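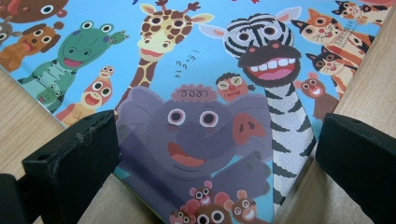
The Clumsy Way to Teach a Robot to Shelve Books

I was on my fourth picture book of the afternoon when I noticed I'd started holding my breath. You do that with the gripper. You squeeze the handle, the two black fingers close in, and for a second you forget you have a perfectly good hand at the other end of your arm that could do the whole job in no time.

I'd gone to see Rogério Peixoto because a friend told me he was teaching a robot to tidy a children's library without letting the robot anywhere near the library. That sounded backward to me, so of course I wanted to try it. His group works on the second floor of an old piano showroom, and the project is called Rundska, after a dog. (I asked. Long story, good dog.)

The method goes like this. You take a gripper off the end of a robot arm, more or less, and put a handle and a camera on it. Then a person walks around doing chores with it. Pick up a book, turn it, slide it into a gap between two others. The camera records what the fingers were facing and how they moved, and later a learning program goes through all of it and works out what the arm ought to do when it meets the same kind of view.

"People are cheap to move around," Rogério told me. "The arm weighs more than my sister." The arm is bolted down at the far end of the building and I only met it at the end of the day.

Why picture books? I'd figured novels would be harder, being heavier. Wrong! Kids' books come in every silly size, the covers are slick, and they're thin enough to slide flat under a gripper finger and stay there. And then there are the covers themselves. Think of one packed corner to corner with grinning animals, an elephant and a zebra and more mice than any elephant would want, and try to say where the book ends if you've only ever learned from plain gray boxes. The group's first program kept going for high-contrast bits in the middle of a cover. It would reach for stripes. It wanted to pick up the zebra.

So they went and collected more, and messier. The current set has 1,818 recorded pickups, done by 43 people over a long spring, using 174 different books. Rogério is prouder of the 43 than of the rest. The early recordings all came from three grad students who had gotten really good at it, and the robot learned to be really good in exactly the way they were and fell apart whenever a book sat at an odd angle. What helped was letting in people like me, who come in crooked and nudge the book twice and have to back off and try again. My backing off is apparently useful. I have never been so flattered.

The result they're writing up is pretty modest and I liked it for that. With 800 of those pickups, chosen for variety, the arm did nearly as well on unfamiliar books as it did with the full set. Add more recordings of the same person doing the same neat grab and it hardly budged. Rogério thinks this holds for other floppy, shiny things too, like magazines and board game boxes, but he hasn't tested it and he got a bit grumpy when I pushed.

It still can't do a paperback lying open. It also can't do two books stacked crookedly, which, if you've met a child, is how all books are stored. On those it stops and waits for someone to come over.

I watched the arm run just before five. It lowered, paused over a small square book, slid it to the edge of the table until a corner stuck out, and pinched the corner. I asked who had taught it the edge trick. Rogério scrolled back through the recordings for a while, and the first one he found was from a retired bus driver who came in on a Sunday to drop off his granddaughter's old books and stayed until they locked up.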